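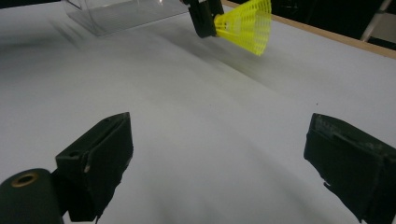

비상정지를 해제하면 그리퍼가 혼자 닫힐 수 있습니까?

Tostisari 제어기의 현재 설정에서는 닫힐 수 있습니다. 정지 직전에 받은 마지막 위치 명령이 제어기 안에 남아 있다가, 전원이 다시 들어오면 그대로 실행됩니다. 해제하기 전에 명령 버퍼를 비우면 일어나지 않습니다.

메일 목록 검색 제목 본문 보낸 사람 찾기

2023년 10월 20일 금요일
보낸 사람: Stusto 운영 담당
제목: Re: [그리퍼] 비상정지 해제 후 손가락이 닫힌 건

안녕하세요.

Rhys McPhee 씨가 올린 건에 대해 그동안 확인한 내용을 정리해서 보냅니다. 원문은 중간에 인용해 두었습니다. 다친 사람은 없지만 손가락이 끼일 뻔한 일이라 안전 건으로 분류했고, 아래 임시 조치는 오늘부터 모든 작업대에 적용합니다.

> Rhys McPhee 씀:
>
> 어제 오후 Faulkner 작업대에서 있었던 일입니다. 셔틀콕을 집어 투명 상자로 옮기는 작업을 반복하던 중에 그리퍼가 셔틀콕을 문 채로 멈췄습니다. 화면에는 통신 지연 경고가 떠 있었습니다.
>
> 절차대로 비상정지를 누르고 구동부 전원이 꺼진 것을 확인한 다음, 손으로 손가락을 벌려 셔틀콕을 뺐습니다. 콧부분이 손가락 안쪽에 좀 눌려 붙어 있어서 힘이 들었습니다. 손가락 모서리 코팅이 벗겨진 데가 있길래 안쪽 면도 닦았습니다.
>
> 그다음 비상정지를 돌려서 풀었는데, 재시작 버튼을 누르지 않았는데도 손가락이 닫혔습니다. 그때 헝겊을 쥔 손은 이미 뺀 상태였지만 헝겊 끝이 물렸습니다. 닫히는 속도는 평소 집을 때와 같았고, 경고음은 없었습니다.
>
> 다시 정지시키고 헝겊을 뺀 뒤 그날은 더 돌리지 않았습니다. 로그는 Girka에 올려 두었습니다. 제가 버튼을 잘못 눌렀을 가능성도 있으니 같이 봐 주시면 좋겠습니다. 혹시 다른 작업대에서 비슷한 일을 겪은 분이 있으면 알려 주세요.
>
> Rhys

먼저 버튼 문제입니다. Girka 로그에 재시작 입력은 없습니다. 비상정지 입력, 구동부 전원 차단, 비상정지 해제, 구동부 전원 복귀가 순서대로 남아 있고, 전원 복귀 바로 다음 줄에 닫힘 동작이 찍혀 있습니다. 조작 실수가 아닙니다.

닫힘 동작의 출처는 정지 직전에 보낸 명령이었습니다. 통신이 밀리는 동안 상위 프로그램이 같은 닫힘 명령을 다시 보냈고, 제어기는 그 명령을 받아 둔 상태에서 구동부 전원을 잃었습니다. Tostisari 제어기는 구동부와 논리부의 전원이 나뉘어 있습니다. 비상정지는 구동부 쪽만 끊기 때문에 논리부는 계속 살아 있고, 대기 중인 명령도 지워지지 않습니다. 구동부 전원이 돌아오자 제어기는 현재 위치가 목표 위치와 다르다고 판단하고 손가락을 목표까지 움직였습니다. 손으로 벌려 놓은 만큼 그대로 닫힌 셈입니다.

같은 현상을 시험용 작업대에서 재현했습니다. 손가락 사이에는 아무것도 넣지 않았고, 작업자는 울타리 밖에 있었습니다. 결과는 다음과 같습니다.

1) 닫힘 명령이 남아 있는 상태에서 정지, 손으로 벌림, 해제: 닫힘.
2) 열림 명령이 남아 있는 상태에서 정지, 손으로 오므림, 해제: 열림.
3) 정지 후 명령 버퍼를 비우고 해제: 움직이지 않음.
4) 정지 후 논리부 전원까지 내렸다가 올림: 움직이지 않음. 다만 원점 잡기를 다시 해야 함.

1번은 할 때마다 재현되었습니다. 통신 지연이 없어도 마찬가지였으므로, 지연은 이번 일의 계기일 뿐이고 원인으로 보지 않습니다.

설정 파일도 비교했습니다. 지난 7월에 통신 끊김 대책으로 명령 유지 시간을 2,000밀리초로 늘린 적이 있습니다. 처음에는 이 값이 문제라고 생각했는데, 유지 시간은 논리부가 통신 상대를 잃었을 때만 세기 시작합니다. 비상정지 중에는 통신이 살아 있으니 시간이 가지 않습니다. 값을 원래대로 돌려도 1번은 똑같이 일어났습니다. 그래서 이 값은 당분간 그대로 둡니다.

손가락 코팅 마모는 별개의 문제로 봅니다. 안쪽 면이 닳으면 물건이 달라붙거나 미끄러질 수 있지만 이번처럼 스스로 닫히는 동작과는 관계가 없습니다. 교체 주기는 지금처럼 2,000회마다 점검해서 정하고, 모서리에서 떨어진 코팅 조각이 손가락 홈에 들어가 있는지도 같이 봐 주세요. Faulkner 작업대의 손가락은 이번에 한 쌍 모두 교체합니다.

임시 조치입니다.

- 그리퍼에 손을 대야 할 때는 비상정지만으로 끝내지 말고 논리부 전원도 내립니다. 벽면 차단기가 아니라 제어기 옆 스위치입니다.
- 스위치를 내린 뒤 5초 기다렸다가 표시등이 꺼졌는지 보고 손을 넣습니다.
- 비상정지를 풀기 전에 손가락 사이와 그 주변에 손, 헝겊, 공구가 없는지 소리 내어 확인합니다. 혼자 작업할 때도 같습니다.
- 전원을 다시 올리면 원점 잡기부터 합니다. 이때 손가락이 끝까지 벌어지므로 옆에 상자를 붙여 두었다면 먼저 치워 주세요.
- 손에 쥐고 쓰는 그리퍼도 같은 제어기에 연결되어 있으면 똑같이 적용합니다. 손가락이 손잡이에서 가까우니 더 조심해야 합니다.

원래 절차서에는 "비상정지 후 손으로 벌려서 물건을 제거한다"고만 되어 있었습니다. Rhys 씨는 절차서대로 했고, 절차서가 틀린 것입니다. 해당 쪽은 게시판에서 내렸습니다. 작업대에 인쇄본을 붙여 둔 곳은 떼어서 버려 주세요. 고친 판은 아직 검토 중이라 그때까지는 이 메일을 기준으로 합니다.

소프트웨어 쪽은 두 가지를 준비하고 있습니다. 하나는 비상정지 입력이 들어오는 순간 상위 프로그램이 버퍼 비우기를 보내는 것입니다. 간단하지만 통신이 밀려 있으면 늦게 도착할 수 있어서 이것만 믿을 수는 없습니다. 다른 하나는 구동부 전원이 돌아올 때 제어기가 현재 위치를 목표 위치로 덮어쓰게 하는 것입니다. 이쪽이 제대로 된 수정인데, 시험에서 한 번 원점 값이 어긋난 적이 있어 아직 배포하지 않았습니다. 시험은 2,000회 반복으로 다시 돌리고, 결과는 이 목록에 올리겠습니다. 그 전에 개인적으로 수정본을 받아서 올리는 일은 없도록 해 주세요.

배선을 바꿔서 논리부까지 같이 끊자는 의견도 있었습니다. 그렇게 하면 확실하기는 한데 정지할 때마다 로그가 끊기고 오류 코드도 사라집니다. 이번 원인도 로그가 남아 있어서 찾은 것이라 저는 재시작 쪽을 막는 편이 낫다고 봅니다. 다른 생각이 있으면 답장으로 써 주세요.

부탁이 하나 더 있습니다. 비상정지를 푼 직후에 손가락이 조금이라도 움직인 것을 본 적이 있으면 오래된 일이라도 알려 주세요. 목표 위치와 차이가 작으면 살짝 떨리는 정도로 끝나기 때문에 그냥 지나쳤을 수 있습니다. 작업대 이름, 그때 물고 있던 물건, 손으로 벌렸는지 여부만 적어 주시면 됩니다. 로그는 제가 Girka에서 찾겠습니다.

Faulkner 작업대는 손가락을 교체하고 위 1번부터 4번까지를 한 번 더 확인한 다음에 다시 엽니다. 그때까지 예약은 받지 않습니다.

Stusto 운영 담당 드림

문의: 목록 관리자 | © 2023 Stusto | 맨 위로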